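Badunus Room and Object Notes

README for release 3
Last edited Monday, February 23, 2026

Summary

Badunus is a set of written notes on household rooms, the things kept in them, and the tidying and packing tasks carried out there. It covers 12 rooms at two sites, Clerano and Tostdale. Each room has a surface sheet, an object list and a task log. The notes are in English. Object names follow the Farah list, which ships with the release as farah_names.csv.

The release is text plus a small number of reference stills. The stills are not annotated.

What is in the folder

rooms.csv – one row per room: site, room code, room type, wall color, ceiling color, floor tone, window side
objects.csv – one row per object per room: Farah name, home location, size class, material if known
tasks.csv – one row per logged task: room code, task type, start state, end state, remarks
farah_names.csv – the controlled list of object names, with accepted variants
stills/ – reference stills, file name starts with the room code
CHANGES – plain text, newest entry first

All CSV files are UTF-8, comma separated, with a header row. Empty fields mean "not recorded". They do not mean "none". The word "none" is written out where it applies, for example in the window side column for interior rooms.

Rooms

Clerano has 8 rooms: two kitchens, two bedrooms, a laundry room, a hallway and two general rooms. The remaining rooms are at Tostdale, which is laid out as a single apartment. Room codes are CL or TO followed by a two-digit number. Codes are never reused. TO05 was split by a partition in August and is now TO05 and TO06, and rows logged before the split keep the code TO05.

Room type describes the current use. A bedroom used for storage is entered as storage.

Objects

Object names are kept short and general. "Mug" covers all mugs and "cloth" covers dishcloths, dust cloths and small towels up to hand towel size. Larger towels are "towel". Where two people naming the same object disagreed, the broader name was kept and the narrower one went into the remarks.

Home location is the place an object goes when the room is reset. It is given as furniture plus level, for example "shelf, level 2" or "drawer, top". Levels count from the floor up. An object with no fixed place has the home location "any".

Size classes:

S – can be picked up with one hand
M – needs two hands, or one hand with support
L – slid or lifted by the edges

Material is filled in only when it could be read from a label or was known from the purchase list. Please do not fill gaps by guessing from appearance. Release 1 had many wrong entries for "wood" that came from doing this.

Tasks

Three families of task are logged.

Tidying: objects start away from home and end at home. The start state lists each displaced object and where it was put.

Packing: objects go into a box, bag or case. The end state gives the order of packing, first in to last in. Order is recorded even if the container was emptied and repacked, and in that case only the second order counts.

Laying out: objects are taken from home and set on a table or bed in a given arrangement. Arrangements are described in words, left to right as seen from the long side.

A task has at most 20 objects. Longer jobs are entered as consecutive tasks with the suffix a, b, c. Dropped objects are noted in the remarks with the word "drop" followed by the Farah name. A task that was stopped early has the end state "partial", and the objects still out of place are listed after it.

Wall, ceiling and floor entries

Wall color is the color of the largest wall area, given as a plain name with a tone word in front: pale blue-white, light gray, mid green. No paint codes are used. Ceiling color is entered the same way. Floor tone is a single word – pale, mid or dark – because floor color varies too much with the time of day to be of use.

If one wall differs from the others, the odd wall goes in the remarks. Skirting, door frames and sockets are not recorded.
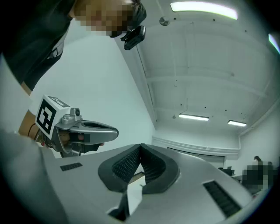
Reference still, general room, Clerano. Wall: pale blue-white. Ceiling: white. Floor: pale.

Tone words were assigned by eye from the room itself and then compared with the still. Where they disagreed, the entry made in the room was kept. This affects the two Tostdale rooms with warm ceiling lights, TO02 and TO04, which look more yellow in the stills than their entries suggest.

Known problems

CL06 has duplicate rows for "basket" in objects.csv. The second row has the correct home location.

Window side is missing for TO03.

Remarks in tasks.csv sometimes contain semicolons. Spreadsheet programs set to split on semicolons will break these rows, so set the separator to comma by hand on import.

"Jar" and "container" were merged in release 2 and separated again in release 3. Counts by name are not comparable between the two releases.

Intended use

The notes suit work on object naming, home location prediction and the ordering of packing tasks. They are too small for statements about households in general. Both sites were furnished for the project, and the object lists reflect what was bought.

Corrections

Send corrections as a row in the same format as the file concerned, with the room code and a remark starting with "fix". Changes to the Farah list are collected and applied at the next release.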